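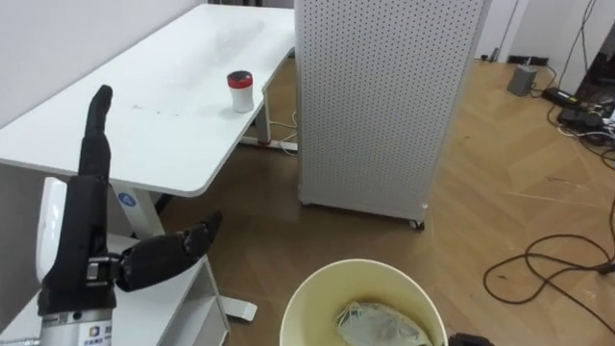 The council in Forkham wants to close the public counter at its offices and move everything it does online or onto the telephone. I think this is a mistake, and I want to set out why, using the council's own numbers where I can.

The counter is on the ground floor of the Fleston building. It is open from half past nine until three. People go there to ask about council tax, parking permits, housing repairs, bus passes and bins. The report that went to members in January says 2,601 visits were recorded last year, down from the year before. It then says that 1,932 of those visits "could have been completed through a digital channel". This is the main argument for closure.

I have read the report twice and I can't find how the second figure was reached. It seems to mean that a web form exists for the thing the visitor asked about. A form existing doesn't mean the visitor could have used it. I helped a neighbour with the form for a reduced bill last autumn. It asked for a document reference that appears on only one of the three letters she had been sent, and it timed out while we were looking for it. She went to the counter the next morning and was out in a quarter of an hour.

Even if we accept the council's figure, it leaves 669 visits that could not have been dealt with online. The report gives them one sentence. They will be "signposted to telephone support". Anyone who has rung that number on the first working day after the bills go out will know what it is worth.

The saving is put at 33 thousand pounds a year. I don't say that is nothing. It would pay for some road repairs, and I would like the roads repaired. But the telephone service was handed to an outside firm, Heitmann, two years ago, and the contract allows for extra charges when calls go above an agreed level. The report doesn't say whether closing the counter would take them above it. Members ought to have asked.

There is also the matter of what a counter does that a form can't. Most people who are stuck don't know the name of the thing they need. They arrive with a carrier bag of post and say that something has gone wrong. A good clerk looks through the bag and finds that the tax bill is fine and the trouble is a housing letter that was never answered. A website makes you choose the department first. If you choose the wrong one you get an automatic reply saying so, usually five days later.

I use the website myself. I renewed my parking permit on it in a few minutes and was glad not to queue. The online account, which the council bought under the name Dovevetti, works well enough for people with a simple request, a printer and decent eyesight. It should be kept and improved.

The consultation drew 571 replies. It was run online, with paper copies available on request by email. I would not put much weight on the finding that a majority were comfortable with digital services.

A fair compromise would be to keep the counter open three mornings a week, with one of them at the library in the north of the town, where the bus service is poor. The report mentions reduced hours as an option and rejects it without giving a cost. I would ask members to send it back and get that cost before they vote.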